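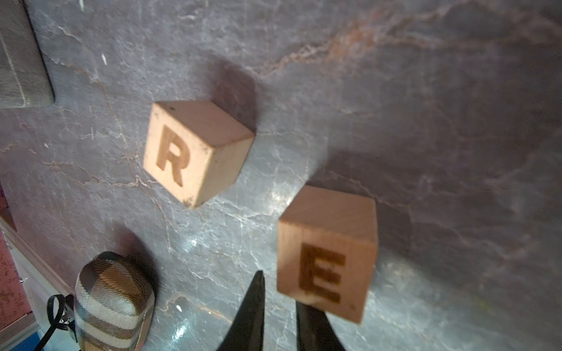

The R, on the gray marble.

Word games with wooden letters: do house rules need writing down?
Board: Parlor & Table Games

kekutlow_kiri
We play a block game at my place most weeks in winter. You draw letters from a bag, build words on the counter, and whoever is left holding blocks at the end makes the tea. It's a kids' alphabet set with extras mixed in from a second set, so the letter balance is terrible. Lots of R, hardly any U.

Last night Ashton played RERAN. I said fine. Ashton's cousin said it wasn't a word, it was "a thing TV stations do." We argued until 11 and the tea never got made. So, do you write your house rules down, or do you trust people?

Drorkance
Reran is the past tense of rerun. Been in dictionaries forever. Cousin makes the tea.

zahira_o
Write them down. We have a sheet taped inside the cupboard door, and it began as four lines. It's now two pages and includes a ruling on whether you can play the name of a soup.

kekutlow_kiri
Can you?

zahira_o
Only if you'd order it without a capital. Borscht yes. Some people at the table are still sore about it.

Ngaio T
I'm going to disagree with the whole idea of a sheet. The arguing is the game. My aunt played a word game for decades with no dictionary in the house and one rule, which was that if you could say the word in a sentence and keep a straight face, it stood. She had a very straight face. She once got 70 points for "quandled."

Drorkance
That's cheating with good posture.

Ngaio T
She'd have liked that. She'd also have challenged it.

vlasto_d
Chiming in as the person who always gets appointed referee. Pick a dictionary before the first draw, agree that its decision is final, and put it on the table. Paper one, please. If you let people use phones they go shopping for a site that agrees with them. I use a 1,016 page desk dictionary with a broken spine and it has ended more fights than I have.

ashton_donnelly
Ashton here, the RERAN guy. For the record I offered to get a dictionary and was told it would "slow things down." This was an hour and a half before we stopped.

kekutlow_kiri
You offered to get it from your car. Your car was at your house.

ashton_donnelly
The offer was sincere.

brightside_bev
Can we talk about the letter balance, because I think that's the bigger problem? Two alphabet sets means you've got as many Q's as E's. Of course people are fighting over RERAN, they've got nothing else to play. I'd pull one Q, one X, one Z and one J, then buy loose vowels. A craft shop near me sells a mixed bag of 200, though you do have to sort through it.

zahira_o
Seconding the vowels. Also, does everybody draw the same number? We went to seven each and it got much calmer.

kekutlow_kiri
We draw "a handful." I'm now seeing this written out and I understand there may be an issue.

Drorkance
A handful. Ashton, how big are your hands?

ashton_donnelly
No comment.

vlasto_d
Seven each. Replace what you play. Bonus of 20 for using the lot. None of this is new, people worked it out a long time ago, you can just borrow it.

Ngaio T
And then you've got the same game that's in the box in every closet in the country. I'd keep the handful and I'd keep the tea. Make the loser of a challenge draw two extra blocks so there's some risk in being picky. That's the only rule I'd add.

kekutlow_kiri
OK, I like the two extra blocks. Going to try that with seven each and a real dictionary, and take out a Q. Sorry Ngaio – I can't do another night like that one.

Ngaio T
Your loss. What did RERAN score, by the way?

kekutlow_kiri
We don't keep score.

vlasto_d
I need to go lie down.

brightside_bev
Wait, so how do you decide who wins?

ashton_donnelly
Whoever isn't making the tea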